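Jiveter Test Tube Rack, Blue

Home > Bench and Storage > Racks and Stands

A rack for test tubes. It is blue, it is plastic, and it has more holes than most people have tubes. We have sold the Jiveter for longer than we have sold anything more exciting, and it still outsells the Lightfoot wire rack, which looks smarter in photographs and skates about when you breathe on it.

The top deck is drilled in straight rows of round holes. Slender posts hold it above a flat base plate with rounded corners, kinder to sleeves and to the sides of drawers. Capped tubes stay upright and you can read the colours of the caps across a room, provided somebody agreed beforehand what the colours mean.

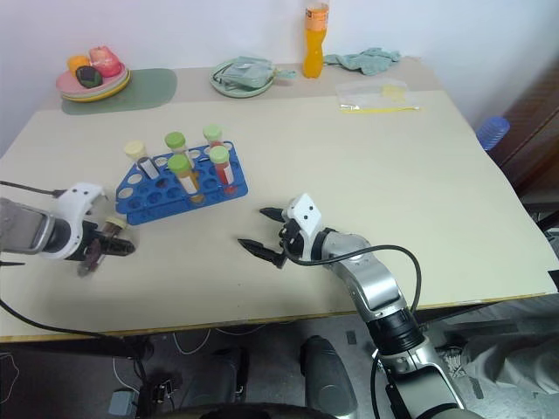 Cyril Treloar writes that he keeps his labelled tubes in the front row and everything he can't identify at the back, and that the blue shows up nicely on a pale bench. He took off one star because his old Gillier stacked and this doesn't. He is quite right, it doesn't.

The deck is held to the posts with small screws. Give them a quarter turn if you feel a wobble, and stop there. Plastic forgives a loose screw far more readily than an enthusiastic one. Odds and ends dropped through the holes collect on the base plate, so look there first before ordering a replacement of whatever it was.
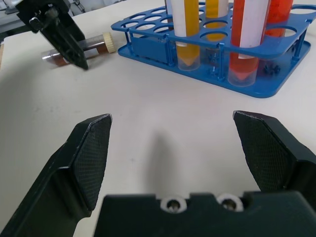 Ordering

Jiveter rack, blue, single: order code 279
Jiveter rack, blue, pack of 4: order code 789
Spare screws for deck and posts: order code 165

Tubes and caps are sold separately. We no longer stock the Drendex in green, and writing to us in capitals has not so far brought it back.

Care

Lukewarm water, washing-up liquid, a soft bottle brush for the holes. Stand it on its end to drain. Keep it out of the dishwasher and off the radiator. Orders placed by noon on Wednesday go out the same afternoon.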